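Grasso Street Supper Hall - progress report, spring
Last updated: March
Filed under: Funder Updates, Community Kitchens
12 shares | 3 comments

Hi all at the Skinda Fund,

You asked for something short and readable this time, so I'm going to write this the way I'd tell it to you over the phone. The last report I sent had tables in it and I don't think any of us enjoyed them.

Where we are

The hall is open! It opened later than I promised you, and I'll get to that, but the doors are open, the stoves are lit and people in Plistville are eating in there again. For anyone on your side who is new to this, the building went up in 1929 as a meeting hall for the railroad families, and the kitchen in the back had been shut for so long that the last menu was still chalked on the wall (liver and onions, if you were wondering). Your grant was for getting that kitchen back to a state where the county would let us cook in it, and for the first season of suppers.

We've served 534 meals so far. I was hoping for more by now, but the first couple of suppers were very quiet, and then the one with the chicken and dumplings filled up and it has been pretty steady ever since. Mostly older folks at first. Now we get families too, and a bunch of the guys from the Tromico warehouse who come straight off shift and eat like you wouldn't believe.

What went wrong

The floor, mainly. When we pulled up the old linoleum there was a second layer under it, and under that the boards by the back door were soft enough to push a screwdriver through. Remo Pace, our contractor, called me down to look and I just stood there saying oh no. He was very decent about it and did the repair for the cost of the lumber plus his helper's time, but it still ate up what we had set aside for the serving counter. So we're working off folding tables for now, with cloths over them, and they do the job fine. I'd still like the counter someday.

The floor also pushed back the county inspection, and then we failed it the first time over the hand sink. The faucet was the wrong kind. We swapped it, waited for another slot, and passed. I know the delay made your board nervous and I should have called sooner than I did. I've put a note on my own calendar to call you every month whether there's news or not.

The vent hood came in under the quote, which helped a little.

The suppers

We run two a month, and we're going to stay there through the summer. I had big ideas about going weekly, but the cooks are tired and I'd like them to still be speaking to me in the fall. Each supper has a main, a vegetable, bread and something sweet. People pay what they can into a coffee can by the door. The can has covered the bread and the dairy every time so far, and once it covered the meat as well - I counted it over again to be sure.

The garden club has promised us tomatoes and squash when they come in, and a farm out on the county road is giving us onions. We have so many onions. If anybody at the fund has a good onion recipe, I mean it, please send it.

One thing I didn't plan for is how long people stay. The plan said supper would run an hour and a half and the hall would be locked up after that. Well, they don't go home. They sit and talk and somebody gets the cards out, and I've stopped flicking the lights at them. It does mean a higher heating bill than I budgeted, so you'll see that line go over. I moved money from printing to cover it, as the flyers weren't bringing in many people anyway (word of mouth did that).

Dishes and equipment

We dropped paper plates after the second supper. The trash was awful, and gravy goes right through them. It's real plates now, in whatever colors turn up, and I've stopped caring whether they match. Drying them upright takes up a lot less table than the stacks of damp towels did. Money spent here was small and it's all in the receipts folder. Still to buy: a bigger stockpot, sheet pans, and a decent bread knife.

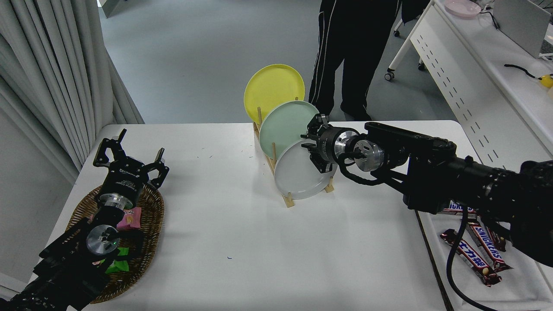 What's next

Between now and the end of the summer I want to get the side door ramp finished, train up some more people who can run the kitchen without me, and do a canning day when the tomatoes arrive. The ramp is paid for and the concrete is already poured, so it's only the railing left. The county wants 20 hours of food safety training on file across the crew, and we're most of the way there.

I'm not asking for more money in this report. I would like to talk in the fall about the counter, and maybe about a second freezer, but let's get through the squash first.

Come and eat with us sometime! Supper starts at 5:30 and there's parking behind the feed store.

3 comments | Share this update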